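Re: [home-floors] Refinish the hall or cover it?

On Monday, May 20, 2024, Sajib Siddiqui wrote:
> Got the Hastard quote back for sanding the upstairs hall and it came
> to $2105, which made me sit down for a minute. Sorrentino will put
> down a wool runner for $695, fitted, pad included. Is the runner a
> cop-out? We want to sell in a few years.

Hi Sajib,

Not a cop-out at all! We went through the same thing with our stairs and ended up with a runner, and I'd do it again tomorrow (the dog would too, she used to slide the whole way down). Ask Sorrentino what pad they use, though. Ours came with a cheap thin one and I paid an extra $50 to swap it for felt. Worth every cent.

If you do go with sanding, get a second price. Hastard does lovely work but they quote high in spring, and my sister waited until August and had a much easier time getting people to even call her back.
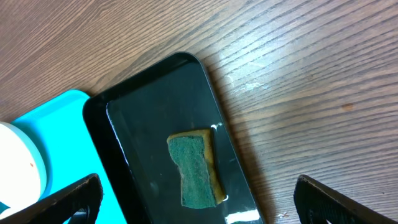
Sponge and black tray, on the wood tabletop

One more thing on selling. Our agent said buyers mostly want to know there's decent wood under there, so ask the fitters to go easy on the staples and keep them near the edges. And hang on to the offcut! I tossed mine and then the cat got sick on the top step, so now I have one step that doesn't quite match the others.

Did Sorrentino say how long the wait is for the wool?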